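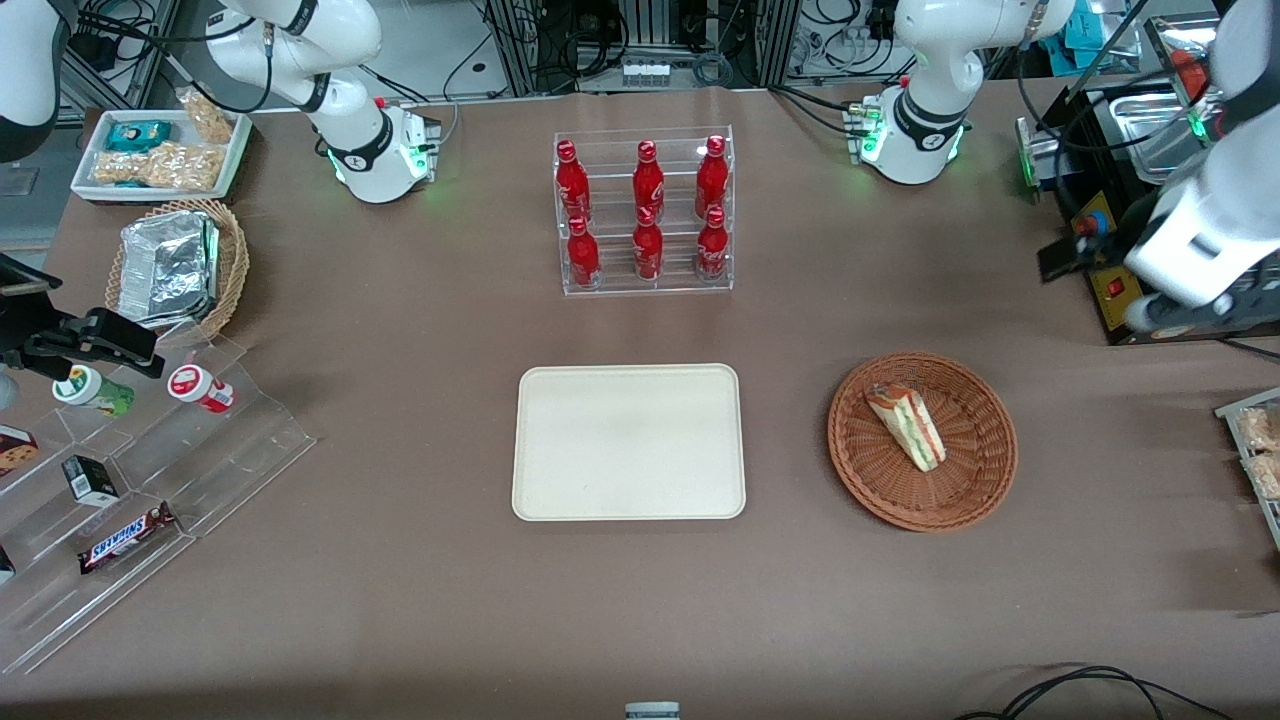

Chantal Cormier wanted to know, before she'd even asked the price, whether the Nirken can be taught a new menu without ringing us up every time. Yes, it can! I get asked this more than anything else, so let me start there.

The Nirken is our two-armed counter kit for snack bars, canteens and small kiosks. You get the pair of arms, a gripper for each, the controller and the Adia software, which is the bit you'll use day to day. To add an item you put it where it's going to live, guide the arm over to it by hand and save the spot under a name. A Snickers on a stepped shelf, a glass bottle in a rack, a sandwich on a wicker plate - they all get saved the same way, though I'd leave the sandwich until you've had some practice (bread squashes, and you'll want the grip turned well down).

Adia holds up to 200 saved items, and I've yet to meet a counter that needed them all. My own test menu has 26 on it and I still forget what I called half of them.

A few things people write in about:

Can I use my own trays and shelves?
Please do. Clear acrylic is fine, baskets are fine. Just fix them down, as a shelf that creeps along the table over a busy lunch will put your saved spots out.

What does it cost?
Hire is 500 a month with the grippers included. Delivery and fitting is a one-off 2,000, and that covers a day with Bouchard, who do all our installs and will stay until you're happy with it.

Does it need much room?
An ordinary sturdy table will do, with both arms bolted along the back edge so your staff can get at the front. Leave yourself somewhere behind for the cables - more than you think.

What's it bad at?
Floppy bags. It will pick them up, but it's slower over them than over a bottle or a box, and I'd sooner you knew that now.

The Parkix till link is an extra and comes out in September. If you'd like to try the kit first, I run demos every Thursday, and you're welcome to bring your own snacks.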